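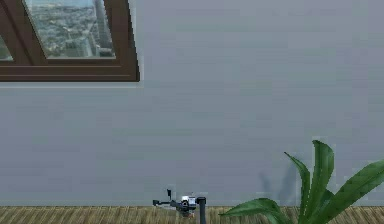
Skitik opens its simulation lab at Flosorstead for a half-day demonstration

FLOSORSTEAD, July – Skitik, a developer of control software for light industrial arms, opened its simulation lab to 61 visitors this month. The group included plant engineers, integrators and teaching staff from the technical college at Turnau. The program ran from 9:30 a.m. to early afternoon and covered the company's full test sequence, from rendered rooms to a physical arm on the bench.

The first session dealt with Mengal, the simulator Skitik uses to check arm motion and gripper control before any code is loaded onto hardware. Mengal places a simulated arm in an ordinary furnished room and renders the view that the control software would receive. Room settings are changed between runs: wall color, floor material, window position, the view outside, house plants and the shadows they cast. The control software is given no advance notice of the change.

Visitors followed a set of 20 runs on the lab's main display. Each run began with the gripper empty and the arm in a different starting pose. Operators then stepped through the log for each run, showing joint positions, commanded speed and the point at which the software first located its own gripper in the view.

"Most of the questions were about backgrounds," said Benedito Caldeira, who leads simulation work at Skitik. "A plain wall gives the software very little to measure distance against. A window with a city behind it gives it a lot of detail that has nothing to do with the task. We need results from both, so we run both."

Caldeira said the current Mengal library holds 879 room layouts. Layouts are built from a shared stock of walls, floors, window units and plants, and each is checked for collisions before release. Rendering is kept at moderate detail so that a full test set can finish overnight. Edges on window frames and leaves can look jagged at this setting – a trade the team accepts in exchange for shorter run times.

In the second session, visitors moved to the bench area in groups and watched the same control build drive a physical arm through three of the morning's motions. Speed was limited for the demonstration. Attendees could compare the simulated and measured joint curves on a side screen, and printed copies were available on request.

The visit closed with a discussion of file formats. Several integrators asked for room layouts to be exported separately from arm models. Skitik plans to include this in the next Mengal release.

Requests for a later visit can be sent to the Skitik front office in Flosorstead. Groups should state their size and any arm models of interest.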